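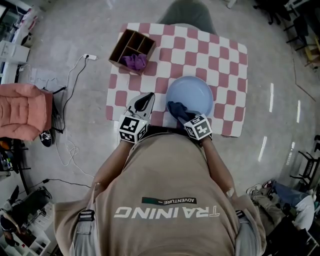 Figure 3. Two hand-held grippers at a table with a checkered cloth, one clamping a dark navy cloth at the rim of a bowl.

Search articles, authors, keywords Search Advanced search

4. Renewal Lapses in the Caregiver Registry

4.1 Background to the renewal rule

Under the program rules that apply in the study area, a registered patient may name one caregiver to buy, carry and store medical cannabis on the patient's behalf. The caregiver holds a separate card with its own expiration date. The two cards are issued by the same office but are renewed on different forms, and the rules do not require that the dates match. A patient card that is valid does not extend a caregiver card that has expired, and a caregiver whose card has expired may not enter the sales area of a dispensary, even with the patient's card in hand.

Earlier work on registry enrollment has treated the patient card as the unit of analysis. Caregiver cards have usually been reported as a total, if at all. That choice hides the cases of interest in this section, in which the patient remains enrolled but has no legal means of getting the product for some period of time. We call such a period a caregiver gap. A gap begins on the day after the caregiver card expires and ends on the day a new card is issued, to the same caregiver or to a different one. Gaps that end with the closing of the patient's own file are treated as censored.

4.2 Data

Records were drawn from the registry offices in Tundberg, Trellurlow and Futlow. The Rankin office was approached but keeps its caregiver forms on paper, and these could not be matched to patient files within the project period. The extract was closed on April 12, 2022. Each record holds the issue and expiration dates for both cards, the method of filing (mail, counter or online), the stated relation of the caregiver to the patient, and a code for the reason any form was returned.

From the combined extract we took a sample of 2000 patient files with at least one caregiver card on record. Files in which the caregiver was a licensed care facility were left out before sampling, as facility cards follow a different schedule. Names and street addresses were removed by the offices before transfer. Age was supplied in bands, and diagnosis was not supplied at all, so nothing below should be read as a statement about any qualifying condition.

Two features of the data need comment. First, the Trellurlow office changed its filing software during the period covered, and for files opened before the change the method of filing is missing. We kept these files in the survival model and dropped them from the comparison by method. Second, the return code is entered by hand. The Futlow clerks use the code "other" far more freely than the clerks in Tundberg, and we have not tried to correct for this.

4.3 Measures

The main outcome is the length of the first caregiver gap in days. A file with no gap is assigned a length of zero. We also report whether the gap was longer than 15 days, which is the grace period that the program allows for patient cards. There is no matching grace period for caregiver cards — a point that the printed instructions mention only on the back page.

The main predictor is date offset, defined as the number of days between the expiration of the patient card and the expiration of the caregiver card. Offset is signed: a positive value means that the caregiver card expires later. Files in which the two cards expire on the same day form the reference group. Other predictors are the office, the age band of the patient, the relation of the caregiver and, where known, the method of filing.

4.4 Results

Files with matching dates had the shortest gaps at all three offices. Positive offset was associated with longer gaps than negative offset of the same size. This fits the way notices are sent. The offices mail a renewal notice before the patient card expires, and the notice includes a line reminding the reader to check the caregiver card. When the caregiver card expires first, the notice comes too late to prevent the gap but tends to bring it to an end. When it expires later, the reminder may arrive months before it is of any use.

In the Tundberg files, 49 percent of gaps ran past the 15-day mark. The share was lower in Futlow. We are cautious about this difference, as Futlow accepts renewals at the counter and issues the card on the same visit, while Tundberg accepts them by mail or online only. Once method of filing is entered in the model, the estimate for office moves close to zero and its interval includes zero.

Relation of the caregiver mattered less than expected. Spouses and adult children showed similar gap lengths. Caregivers listed as "friend or neighbor" had longer gaps, though many of these ended in the naming of a new caregiver, and the two kinds of ending should probably be modeled apart. We did not do so here owing to the small number of events in the Trellurlow files.

A seasonal pattern appears in the online filings, with more returned forms in May than in any other month. The most common return code in that month was a mismatch between the address on the form and the address on the proof of residency. The extract does not say which of the two documents was out of date.

4.5 Sensitivity checks

The models were run again with gaps shorter than three days set to zero, on the grounds that such gaps may reflect mailing time alone. The sign and order of the estimates did not change. Leaving out the Trellurlow files with no recorded method widened the interval for date offset and had little effect on the estimate. Treating offset as unsigned gave a poorer fit under every version of the model.

Possession limits differ for patients and caregivers, and a patient who expects a gap may buy ahead. Purchase records are held by the dispensaries and were not part of the extract. The effect of gaps on supply in the home is therefore outside the reach of these data, and gap length should be taken as a measure of legal access only.

Related articles
Proof of residency rules and returned patient applications
Reciprocity for visiting patients: a review of state forms
Storage at home: what caregiver instructions leave out
Paper records and registry matching in small offices

This site uses cookies to remember your settings and to measure traffic. Accept all Manage cookies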